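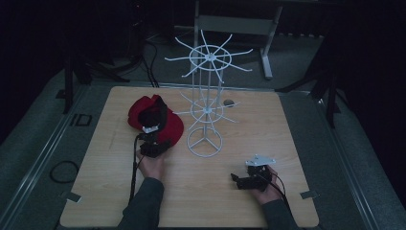 I want to defend the spinner rack. I mean the small wire one, white or black, which stands on a counter and holds caps, scarves or keychains on its hooks, and which the customer can turn with one finger. Many people who plan shops today find it cheap and old. In my opinion they are wrong, and I will try to explain why.

First I should say where my opinion comes from. For six years I helped in my cousin's shop, Fenavell, which sold hats and small things for travelers. When we opened, we had no money for furniture. We bought two wire racks for $40 and put the caps on them. Later we had more money, and a designer convinced us to build a wall of shelves. The shelves cost $1,937 and they were beautiful. Every cap lay in its own square with a light above it.

The people stopped touching the caps. They came in, looked at the wall, said "nice" and went out again. I think a shelf like this tells the customer that the thing is already in its right place and that he will disturb something if he takes it. A cap on a hook does not say this. It hangs a little crooked, somebody had it before you, and you will hang it back a little crooked too. This is a friendly situation for a shy person, and many customers are more shy than we believe.

My friend Ngozi Igwe, who had a stand next to us in the August market, did not agree with me and we discussed it often. She said that hooks make a cap ugly. If it hangs from the strap, the crown falls in and the brim pulls everything down on one side. I must admit that this is true for soft caps. A red cotton cap which has hung one week on a hook looks tired, and you have to push the crown out again from the inside with your hand. She stacked hers on a table, one inside the other, and they kept their form very well. But then everybody wanted the one from the bottom of the stack, and in the evening she built all the stacks again.

There is also the question of the color. On a dark rack a dark cap disappears. On a white wire rack, standing on light wood, a bright red cap can be seen from the door. For this you don't need any lamp. I would always buy the white rack, although it shows the dirt and must be wiped often.

Of course a rack has its own problems. If you fill only one side it leans, and a cheap one can fall when a child turns it fast. The spokes of the upper wheel are at the height of the eyes for some children when the rack stands on a low table, and this I take seriously. We put ours on the high counter. Also one should not hang too much. We had the habit to put three caps on each hook, and then nobody could get the last one off without dropping the first two on the floor.

Last year the catalog of Werkska offered a "rotating display solution" with a motor, and I laughed when I read it. The pleasure is in the turning by hand. You turn, you miss the cap that you liked, you turn back, and now you have already spent a minute in the shop.

My cousin still has the shelves, and she uses them for the stock in boxes. The two racks are on the counter.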